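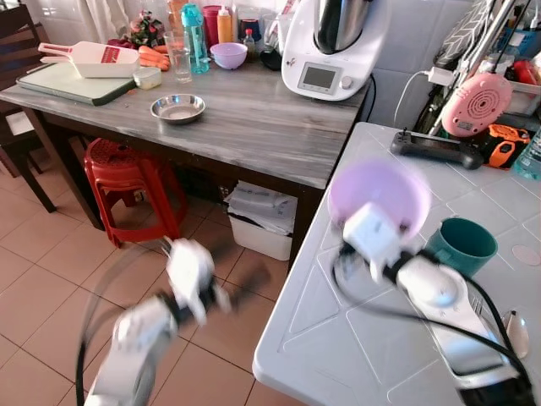 Keeping Jenduver Running: Kitchen Gallery and Upkeep Notes

Hi again, and welcome to the Jenduver page! Jenduver is our two-armed kitchen machine, and this gallery is where I put the pictures that go with the looking-after side of things. A few people in Farkville asked how we keep a pair of arms going next to a food processor and a pile of carrots, so I've written more than I usually do. Skip to the bowls if you only came for the bowls.

I'm the one with the hex keys. Meifang Shi does the software and most of the patient explaining, and Tianyou Shen built the first set of cable guides and has been improving them ever since (we're on version 3 and I still like version 2 better).

Right arm with the bowl, left arm traveling

The lavender bowl is our standard test piece. It's plastic, it's light, it has a rim a gripper can get hold of, and we have two of the same one, so there's always a match standing by when I want to compare a pick from the near side with a pick from farther back. The bowl is tipped up over the white counter at the top of the page, and the left arm is going fast enough to blur.

I like watching the black cable on a move like that. See how it loops down by the left arm? That loop is slack, and slack is most of what I fuss over. If there's too little, the cable pulls at the connector when the wrist turns. If there's too much, it goes fishing for cutlery. I set it by hand with the arm powered down: stretch the arm out as far as it'll go on the job, leave a loop I can get my whole hand through, clip it, then fold the arm in and see where the loop hangs. Then I do the other arm, and then I go back and redo the first one, because I always do.

The clips

We tried zip ties first. They hold great and you hate them a month later, when you have to snip off every one to swap a single cable and a little tail of plastic ends up in somebody's dinner prep. Now we use hook-and-loop straps, black, cut to the length of my finger. I buy them by the roll. Strap snug at the connector end, looser as you go down, and never one right over a joint. Tianyou prints a small saddle that keeps the strap from sliding, and version 3 has a rounder edge on it. Fine. It's nice. I still say version 2 snapped on better.

Check the straps every Friday. It takes me as long as a cup of coffee takes to cool, and I find one creeping down the arm more often than you'd think.

Getting the grippers centered on the bowl

Both grippers come in on the bowl for this one, with the left already on the rim and the right just beside it. It's my favorite position for setup work! You can see straight away if the two arms agree on where the bowl is, and when they don't, the bowl tells on them by scooting sideways.

How I do it: bowl goes on the marble, upright and empty. I jog the left arm in slowly until it touches the rim, then stop and save the point. Then the right arm, same thing from the other side, but I stop short and creep the last bit. I push the bowl a little with one finger and try again from the new spot. If both arms still land where I expect, good, the bases haven't shifted. If one of them is off every time in the same direction, I go look at the base bolts before I touch a single number in the software. I learned that from Meifang, who once watched me spend an entire afternoon correcting an offset in Duan (that's our control program) for an arm that was simply sitting crooked on a loose bolt.
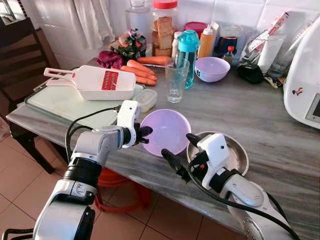
After the base bolts I do the finger pads. Pads get shiny with use, and a shiny pad lets go of a smooth plastic rim at the worst time. I wipe them with a damp cloth and a drop of dish soap, let them air dry, and press my thumb against each one. A good pad grabs back a little. If it feels like glass, it's done, and I put on a fresh pair and write the count on the inside of the cupboard door. Replace both pads on a gripper together, even if one of them looks brand new. I've tried being thrifty about it and all I got was a bowl that came up tilted.

We get 900 picks out of a pair, give or take how much oil is around. Carrots are gentle on them. The mandoline is not. Please don't let the fingers anywhere near the blade side of a mandoline - one careless pass and you've got a groove in the pad, and from then on every thin edge wants to settle into the groove. I set a no-go zone over the blade and I teach the pick at the handle end.

Steel, and why it gets its own routine

Steel dishes are a pain. Lavender plastic shows up beautifully for the cameras and stainless steel shows up as whatever lamp happens to be on. I keep a separate set of saved points for steel things and I redo them whenever we change a bulb, which sounds silly until you've seen an arm close very confidently on a reflection. Clear drinking glasses are the other troublemaker. For glasses I slow everything way down, to 30 percent, and I do the first few runs with my hand on the stop button. No shame in that.

Cleaning

Here's my order, top to bottom, power off at the wall before any of it:

Shells first, with a soft cloth that's barely damp. No spray straight onto the arm, ever. Spray the cloth.

Then the seams between the segments. Flour loves a seam. I use a dry paintbrush, a cheap one, and brush outward so I'm not packing it in deeper.

Then cables. Run them through a cloth between your fingers and feel for flat spots or sticky patches. Sticky is fine, it's usually syrup. Flat means the cable has been pinched somewhere, so go find out where before you put it back.

Then the counter under the arms. Forks, spoons, crumbs, whatever rolled under there. Anything loose beneath an arm will be found by the arm eventually.

Last, the grippers, opened all the way and closed all the way by hand if yours will let you. You're listening for grit. A soft whirr is what you want, and a crunch means take the fingers off and look.

Lubrication and the big service

This part got away from me the first year. The joints are sealed and I took that to mean I could forget them. Wrong! The supplier, Pukance, wants them looked at every 2000 hours, and I now keep a running tally so the day doesn't sneak up. On service day I put both arms in the parked pose and take off one cover at a time, with the screws in a muffin tin (one cup per cover, and don't mix them, the short ones and the long ones look the same until you've stripped a hole). I check for dust, check that no connector has backed out, and wiggle each joint for play with the brakes on. Then covers back on, and we go through the bowl routine from the start as if the arms were new.

Meifang saves a copy of all the Duan settings before I open anything. She keeps it on two drives. I used to tease her about the second drive, and then in September the first one died on us halfway through a service, so the teasing has stopped.

Little things I'd tell you over the fence

Keep the stop button where your elbow can reach it, not only your hand. Your hands will be full of bowl.

Don't clear the table for tests. We did that for weeks and Jenduver was wonderful, and then we put the groceries back and it was like starting over. I tune with the cutting board and the bottles and the vegetables where they'd be on a regular day, and I move a few things between runs.

Tall bottles go toward the back. An arm swinging low across the middle will clip a tall bottle long before it clips a bowl, and water on marble spreads a lot farther than you want it to.

If an arm suddenly sounds different, stop and write down which joint and what it was doing. I've got a notebook full of entries like "left wrist, clicky, carrying cup," and it has saved me hours.

And label both ends of every cable. Left arm, right arm, both ends. Masking tape is fine. Tianyou has a label maker and strong feelings about fonts, so ours are a lot prettier than they need to be.

Coming up next: the new strap saddles (yes, version 4, he's already sketching) and a set of pictures of the covers coming off, with the muffin tin. Leave me a note if there's a joint or a part you'd like a closer look at and I'll try to get it in.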